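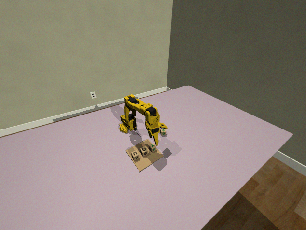

*Robotic arm, tan board and lettered cubes.*

# Tendell Pocket Net -- passing net for American football

**Price:** £475, delivery extra
**Made by:** Tendell
**Sold by:** Customitz
**Suits:** quarterbacks, adult and older youth
**Stock:** usually yes, replacement mesh often no

We sell this net and we quite like it. We don't believe everything printed on the box, and you shouldn't either. What follows is our own write-up. The maker's version is on the leaflet that comes with it, if you want the one with the exclamation marks.

## What it is

A free-standing net with a steel frame and target pockets sewn into the mesh. You stand back, you throw, and the ball either drops into a pocket or it doesn't. The frame comes in sections that push together with spring buttons. There's a carry bag, a set of ground pegs and a strip of spare ties.

It is meant for grass. It will stand on artificial turf if you weigh the feet down, but the pegs are no use there and the sandbags in the maker's photographs are not in the box. We asked whether they could be. We were told sandbags are "a personal choice".

## The claims

**"Improves accuracy after 15 throws."** We have no idea what this is based on. Anybody who throws at the same thing over and over gets better at hitting that thing, for a bit. Whether it carries over to a receiver running a crossing route with a safety bearing down on him is another question, and the leaflet doesn't touch it. A net doesn't move. It's never late out of its break and it never drops one. If your quarterback already hits standing targets in warm-up and then sprays the ball everywhere once the game starts, I'd look at his feet and his nerve before I looked at a net.

**"Tested to 3000 impacts."** Tested how? With a ball thrown by a person or fired from a machine, at what distance, in the dry or in the rain? We wrote to Tendell to ask and got the leaflet back as an attachment. The mesh on our own demo net is sagging round the lower pockets, which is where most passes go, and the stitching on one corner has been redone by hand. It still works. We wouldn't put a number on how long it has left.

**"Sets up in 10 minutes."** Fair enough, once you've done it a few times and there are two of you. On your own in a wind, no. The first time out, read the instructions indoors, as the top bar fits both ways round and only one of them is right. Colour the matching ends with a marker pen and save yourself the argument.

**"Used by coaches at every level."** This could mean anything. It could mean a handful of people.

## What we do like

The frame is solid. Cheaper nets fold up like a deckchair when a hard pass catches the top bar, and this one rocks back and settles again. The feet are wide enough to be worth having.

The pockets are a sensible size. Some nets have openings you could post a fridge through, so everybody goes home happy and nobody has learnt much. Others are so tight that it comes down to luck. These sit in between, and the ball stays in when it goes in, most of the time. A flat, fast throw will sometimes punch in and pop straight back out. You can decide for yourselves whether to score it.

It also saves a lot of walking. Missed passes that hit the mesh drop more or less at the foot of the net, so one player on his own can get through a decent session without spending half of it fetching. To my mind that's the best reason to own one, and it gets one line at the bottom of the leaflet.

## What we don't

- The carry bag is poor. The zip is the weak point. Don't force it with the feet still attached.
- The ties perish. Buy proper bungee loops and keep the supplied ones as spares.
- The paint chips at the joints and rust follows. Wipe it down before it goes back in the shed, or at least before it goes in the bag.
- There are no wheels. A wheeled base was promised for the last version and for this one too.
- The price. It's a steel frame and a net, and £475 is a lot of money for a club that's still short of helmets.

## About the Org app

Every net now ships with a code for Org, a phone app that is supposed to log your throws and hand you a "passing score" at the end. You prop your phone behind you and it watches the session.

We tried it on a dull evening in June and it gave a score to a throw that went over the hedge. On another evening it missed a whole run of clean hits, possibly down to low sun. The score itself isn't explained anywhere we could find, so when it goes up you don't know what you did right. The app is free to start with and then it asks for a subscription. You don't need it. A mate with a pencil will do the same job, and he'll tell you when you're dropping your elbow.

The net works perfectly well without the code. Throw the card away if you like.

## Tendell or Gekico?

We get asked this more than anything else. The Gekico net is lighter, cheaper and quicker to carry from the car. It's also the one we see more of coming back. The frame is thinner and the pockets are clipped on instead of sewn, so you can move them about, which sounds clever until the clips start pinging off into long grass.

For a youngster throwing a junior ball in the garden, I'd take the Gekico and spend the difference on a couple of decent footballs. For a club that trains in all weathers and has a grown man with a big arm, the Tendell is the safer buy. If you've already got a goal frame and some old netting, try hanging a few hoops from the crossbar first. It looks daft and costs next to nothing. Plenty of people who do that never come back to buy a net from us, and I can't say they're wrong.

## Does your team need one?

Be hard on yourselves. Most passing games in the amateur leagues don't fall apart for want of a net. They fall apart when the line can't hold anyone up for long enough to look downfield, or when the receivers turn up for one session in three. I've watched a side spend its whole kit budget on gadgets over the winter and then run the ball on nearly every down all summer, with the net lying in its bag behind the bench. It was a very nice bag at that stage, too. The zip hadn't gone.

If you have a quarterback who will go out on his own and throw when there's no session on, buy it, he'll get the use out of it. If you're hoping the net will make him want to, keep your money.

## In the box

- Frame sections and feet
- Mesh with sewn target pockets
- Ground pegs (grass only)
- Spare ties
- Carry bag
- Leaflet and Org code

Footballs are not included, whatever the picture on the carton suggests. Nor are sandbags.

## Care and storage

Take the mesh off if you're leaving the frame outside overnight. A wet net in a strong wind is a sail, and we've had frames back bent from exactly that. Let the mesh dry flat and keep it away from anything with a blade or a motor. Mice like it as well, so hang the bag up.

Check the spring buttons before every session. If one won't click home, don't tape over it and hope. We keep those in stock and we'll post one out.

## Returns

Customitz will take an unused net back in its carton. Used nets are looked at one by one. A split frame weld is a fault and we'll sort it. A hole in the mesh probably isn't, unless it was there when you unpacked it, so unroll the whole thing on the day it arrives and look it over in good light. Please don't send back the mesh with half the pitch still on it.

Replacement mesh is ordered in when Tendell have any. Ask us before you pay for one, as the website says "available" whether it is or not, and we haven't been able to get that changed.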